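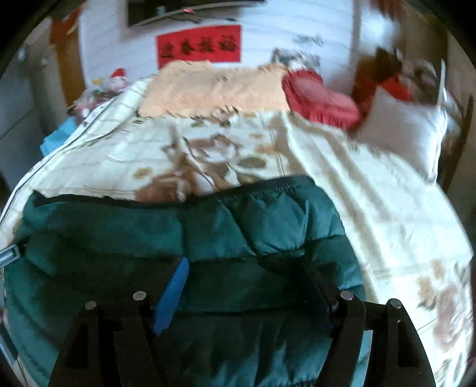
Progress report, Pradberg project, second period
To: the Firus program office
From: Gaetano Monti

Hi all,

You asked for something shorter than last time and with fewer graphs, so I'm going to write this one the way I'd tell it to you over coffee. The spreadsheets are in the shared folder if you want them.

The big news first: the folding work is moving! When I wrote to you last, we had a policy that could fold a dish towel pretty well and made a total mess of anything with a sleeve. You told me (kindly) that a dish towel wasn't going to get anyone excited, and you were right. So we spent this period on clothes, and mostly on the hardest clothes we could think of, meaning padded jackets.

Padded jackets are awful to work with. The filling pushes back, so a fold you've just made wants to open up again as soon as you let go. The shell is shiny, which throws off our depth estimates. And the channels stitched across the front all look alike, so the model loses track of how far up the jacket it is. We had a week in April when the policy kept grabbing the same spot over and over, like it was looking for its keys.

What got us out of that was changing how we label the grasps. Before, we marked only the point where the fingers closed. Now we mark the point and also which edge of the garment it belongs to: hem, collar, cuff, side or fold line. It sounds like a tiny thing, and it took me a whole evening to convince myself it was worth redoing the old labels, but the difference showed up in the very first training run. On our jacket test, which is 200 tries from random starting positions, we went from 30 good folds to 177. I ran it again on Tuesday with a fresh seed because I didn't trust it, and it held.

A "good fold" here means what we agreed on in the proposal: sleeves in, bottom hem brought up to the collar, and the whole thing still closed after a short wait. I know one of you asked if we'd loosened the rule. We haven't. If anything I've gotten pickier, and I threw out a few that passed on paper but looked like somebody had sat on them.

The demonstrations are all done by hand now, with the hand-held grippers, and we're up to 926 of them that passed the quality check. I can't say enough good things about collecting this way. You go to where the clothes are, you pick up the gripper, you fold. A regular bedroom gives you a soft surface that sags, a printed bedspread, pillows and toys up by the wall, and light from whatever direction it feels like coming from. Our lab table gives you none of that. The early policies were trained on the lab table only, and they fell apart the minute we put a flowered cover under the jacket – they'd go for a printed rose as if it were a pocket.

So homes are in, and the plain table is now used just for debugging. I'd like to keep it that way for the rest of the project.

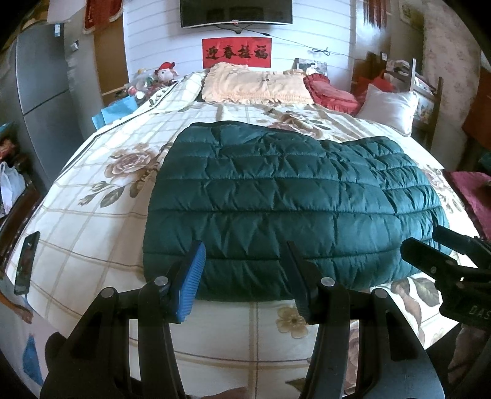

The other thing we learned is about speed. Our first demonstrators were too careful. They moved slowly, paused before each grasp, and the policy learned to pause too, sometimes forever. We now ask people to fold at the pace they'd use if they were putting laundry away before dinner. The motions come out smoother, and the recordings are shorter, which makes my storage bill a little less scary. We do lose more of them to blur when somebody whips the wrist around, so the quality check has gotten stricter about that.

Now for what isn't working. Hoods are bad. The policy treats a hood as a third sleeve and tries to tuck it in sideways. I have an idea for this (a separate label for "flap" parts, so hoods and big collars would go in one bucket) but I haven't tested it, so please don't put it in your slides yet. Very thin fabric is also worse than it was before we added the jackets. My guess is that the model has learned to press hard, which suits padding and is no good for a silk scarf. Mixing the towel data back in helped some. I'd like to try a force hint as an extra input and see if that sorts it out.

We also had the Wenine controller go down for several days. They sent a replacement board, and I lost some robot time, but the labeling went on as usual, so the schedule only slipped a little. The comparison against the Queiroz baseline was supposed to be in this report and it'll be in the next one. Sorry about that! The code runs and the first numbers exist, but I found a mistake in how I was resetting the jacket between tries, and I'd rather send it to you late than send it wrong.

On money, we're under on travel and over on storage, and the two pretty much cancel out. I'd like your okay to move the leftover travel money into a second pair of grippers. The finger pads wear down faster on zippers than I'd planned for, and when a pair is out for new pads the whole session waits.

Next up, in the order I plan to do them: finish the Queiroz comparison, try the flap labels on hoods, then start on two-handed folds of larger stuff like blankets. The blankets are the part I'm most excited about and the part most likely to slip, so go easy on me there.

If you can let me know about the grippers before the next call, I can get the order in right away. And you're all welcome to come by Pradberg and fold a jacket yourselves, we can use the demonstrations.

Gaetano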